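4. Preparing the table for the first practice run

Before you start this section, both arms of the Plerer must be mounted and the Zastulberg controller must show "Ready" on its screen. If it shows anything else, go back to Section 3.

You will need: the tabletop mat from the box, one tray, one plate, one light cup without a handle, and the kettle or other object you want to use later in the Halvorsen routines. Glass cups are not recommended for the first day.

4.1 Placing the mat and the objects

1. Lay the mat flat between the two arms. Press down the corners until they stay.

2. Put the tray on the left side and the plate on the right side. Leave the middle of the mat free. Both arms need this area for handing over.

3. Put the kettle in the near left corner, with its cord going out along the near edge. The cord must not cross the middle.

4. Check that the wrist cables can move freely. A small loop is normal. If a cable is pulled straight when the arm is fully extended, loosen the strap on the lower arm and give it more length.

CAUTION: The kettle must be empty for all exercises in this section. Do not fill it before you have finished Section 6.

4.2 Closing the gripper on a cup

1. On the controller, choose Manual, then Right arm.

2. Bring the gripper to the cup slowly, with the fingers open. The fingers should meet the lower part of the cup, where the wall is stronger.

3. Set the grip force to 2 and press Close. If the cup slides, open the gripper, set the force to 3 and try again. Do not go higher with plastic cups.

4. Lift the cup until it is clear of the plate and wait for the controller to beep.

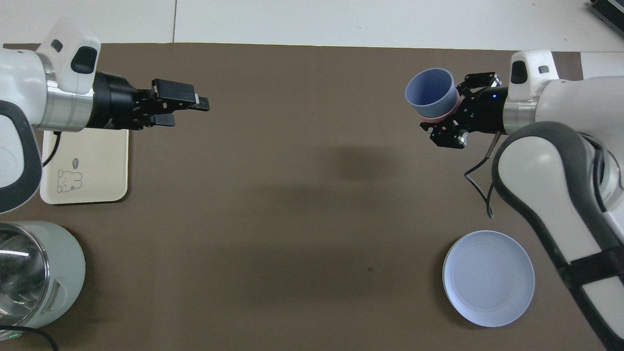

5. Keep the left gripper open and bring it to the same height as the right one. Stop when there is still a wide gap between them. The controller saves this as the Meeting position — you will use it again in Section 5.

6. Press Hold. The motors keep their position for 60 seconds and then the controller asks if you want to continue.

NOTE: When Hold ends without an answer, the arms go down slowly and the grippers stay closed. Do not pull the cup out by hand. Press Open first.

4.3 If something goes wrong

Message 102 means that one sensor module cannot see the mat clearly. Wipe the dark window with a dry cloth and move any lamp that shines directly on it. In our tests with the Nusa software this solved the message in most cases.

If the arm shakes while it holds the cup, lower the speed, not the force. If it still shakes, check the screws on the finger brackets with the small key from the box.

Text of this section: Lợi Hồ. Last changed 2024-01-30.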